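Stories Serials Letters Submit About
Fiction > Short > The Lins Bequest

The Lins Bequest

Jul 8, 2021

My aunt left me her house in Vovudik, a freezer full of soup, and the presidency of the Lins Society, which met in her kitchen and had 10 members, counting her. I had hoped for the car.

The Lins Society existed to protect the Lins, a creek you could step over in slippers. Every February it flooded the bottom of the churchyard to the depth of a saucer, and the Society wrote a letter. My aunt had kept carbons. There were 144 of them in the hall closet, all to the county, all beginning "Once again."

I planned to resign at the first meeting, politely, after the cake.

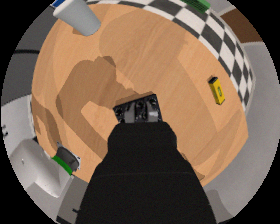
Why did the Society write to the county instead of digging a ditch?
The bylaws allowed letters and cake, and digging would have needed a vote, which had been on the agenda since before I was born.

The members arrived in their coats and kept them on. They sat where they had always sat, leaving my aunt's chair for me, and looked at me the way people look at a replacement bus. I cleared my throat. A woman in a green hat moved that the president's throat be entered in the minutes, and it was.

Then she read out the accounts. The Society had $1,796 in the bank at Flaraseck, the nearest town with a bank, and it had one rival.

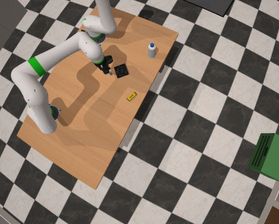

The rival was the Clikik Improvement League, on the other bank of the creek, which held that the Lins was not a creek at all. It was a drain. The League also wrote to the county every February, and its letters began "Contrary to what you may have heard."

"How long has this been going on?" I asked.

"Fifty-three years," said the green hat, with the pride of someone describing a marriage.

I asked whether anyone had ever gone over to Clikik to talk to them. It was a four-minute walk, if you stopped to tie a shoe. The silence lasted so long that the soup began to boil.

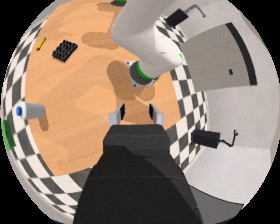

What did the county think the Lins was?
According to the only reply in my aunt's closet, it had no record of any water in the area and wished both parties a pleasant spring.

I read that reply aloud, thinking it would end things. I had badly misjudged the room. A creek that was a drain was an insult, but a creek that was nothing at all was a cause. Coats came off. Somebody cut the second cake. The green hat moved that we write to Clikik and propose a joint letter, and the motion passed before I could find my resignation, which I had been using as a coaster.

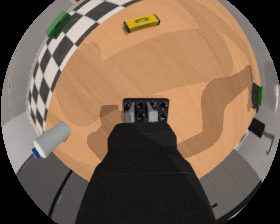

We met the League at my aunt's house, there being no neutral ground except the creek itself. They brought their own chairs. The table was the trouble, because both sides wanted the end nearest the stove, and I gave a short speech about how the grain ran the whole length of it and belonged to everyone. It was the same sort of wood you see here, light orange-tan with darker brown streaks, and the man from the League studied it for some time and said that it looked to him like a drain.

The green hat laughed first. It was entered in the minutes.

The joint letter took until midnight. It began "Once again, contrary to what you may have heard," and I signed it as president, and then I went to see what was left in the freezer.

More short fiction
The Man Who Returned the Ladder
Two Weeks in Flaraseck
A Hat for the Mayor
Soup, Continued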